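Jewelry repair counter in Zirnavis to close after landlord sells building

The jewelry repair counter on Rudard Street in Zirnavis will close at the end of December, and customers with items still in the shop are being asked to pick them up before then.

D'Souza Repairs has rented the ground floor space for most of its time in town. The building was sold in the fall, and the new owner, Bindenier Properties, plans to turn the ground floor into two apartments. The shop's lease was not renewed.

In a notice taped to the door, the shop said it is holding roughly 200 items that were dropped off and never collected. Most are bracelets, necklaces and watches left for small jobs such as a new clasp or restringing. Some have been in the back room for years, and in many cases the phone number on the ticket no longer works.

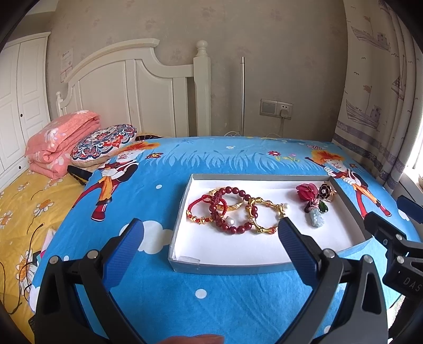
How to claim an item

Customers should bring their paper ticket to the counter between 10 a.m. and 5 p.m. People who have lost the ticket can still claim a piece if they can describe it and show identification. An old photo of the item being worn will also be accepted.

Any balance due on the repair has to be paid at pickup. The shop said it will waive storage fees, which it had been charging on pieces left longer than six months. It will not mail items, and it will not hand them to a neighbor or relative without a signed note from the customer.

Items still unclaimed when the shop closes will be kept in a locked cabinet at the D'Souza store in Bindenier Mall, off Route 432, through the end of spring. After that they will be treated as abandoned property.

The shop stopped taking new work this month. Jobs already on the bench will be finished, with the exception of watch repairs that need parts on back order. Those customers are being called and can have their watches back as they are, at no charge.

What to do with broken beads and cords

The closing leaves Zirnavis without a place to have beads restrung. The nearest counter that does the work is at the mall store, a drive of half an hour from the center of town. That store said it expects a longer wait than usual through the winter and suggested that customers call first.

For people who plan to hold on to a piece until it can be repaired, the shop's notice includes a few lines of advice. Strings of beads should be stored flat, since hanging them stretches the cord. Knotted cords should be checked at the knot, where wear tends to show first. Pearls should be kept apart from harder stones and wiped with a soft cloth after they are worn. Loose beads from a broken string should go into a closed bag together with the old cord, so the repairer can match the thickness.
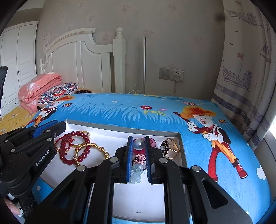

A carved jade pendant on a pink braided cord.

Bindenier Properties has applied for a building permit for the Rudard Street address. The application lists work on the plumbing, the front windows and the rear stairs. The apartments upstairs are not part of the project, and tenants there will stay in place during construction.

The town's planning office is expected to take up the application early next year.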